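The Long Goodbye of the Hotel Breakfast

At 6:40 in the morning, in the basement of the Hotel Travalero, a grown man in a good suit was trying to work out how to make a waffle. He had poured the batter. He had closed the lid. He had flipped the iron, as the laminated card told him to, and then he had flipped it back, which started the beeping. Several of us looked up from our cereal with the warm interest of people whose own waffles had gone wrong the day before.

I have eaten breakfast in 44 hotels over the past few years, a figure I know only because my accountant asked. Most of those breakfasts were free, in the sense that I had paid for them the night before under another name. And I have come to believe that the free hotel breakfast is on its way out, and that I will miss it more than I can defend.

The signs are small. At the Travalero the scrambled eggs used to sit in a deep steel pan and now sit in a shallow one. The bacon comes on alternate mornings, like trash pickup. In Hustance, where I spent most of one April waiting for a car part, the hotel replaced its whole buffet with a paper bag. Mine held a muffin, an apple and a granola bar. The woman at the desk handed it over with great tenderness, as if I were leaving for camp. 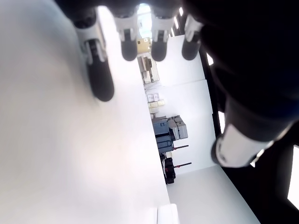
Page 41

The bag, I should say, was popular. Guests could take it back to their rooms and eat the muffin in bed, and they could do it without shoes. A hotel manager I talked to in Gana told me complaints about breakfast dropped to almost none the month the bags came in. I asked if that might be because there was so little left to complain about. She said she preferred to look at the number.

Her side of it is easy enough to see. A buffet is a lot of food set out for people who may not get up. Someone has to arrive at four to start the eggs, and someone has to stay until eleven to scrape off the ones that lost. In a busy week her kitchen went through 1000 of those tiny tubs of cream cheese, and she was fairly sure a good share of them left the building in coat pockets. I looked at the ceiling for a while.

Then there is the other direction, which is up. The Sutanto, two blocks from the station in the same town, dropped its free spread and opened what it calls a morning kitchen. There are cloth napkins. There is a short menu with a long paragraph about the hens. I paid $20 for two eggs and a slice of toast leaning on them, and they were the best eggs I had all year, and I spent the whole meal thinking about the waffle iron.

What I like about the old kind of breakfast room has very little to do with the food. You get to see strangers before they have put their faces on. Salesmen stand in line behind soccer teams. Couples who have clearly been fighting since the interstate pass each other the syrup with terrible politeness. There is always a child with a bowl made up entirely of the marshmallow pieces, and always a retired man who has been there since the doors opened and has views on the juice machine.

You also learn who people are. Some take one yogurt and sit near the exit. Others - my people - make a scouting lap with an empty plate, nod at the sausage, and come back for it with a plan.

I was at the Travalero again last month. The waffle iron has a new card taped to it, with larger type and an arrow. The shallow pan was still there, and so was the bacon, it being a bacon day. I took two pieces, sat by the window and put a cream cheese in my coat.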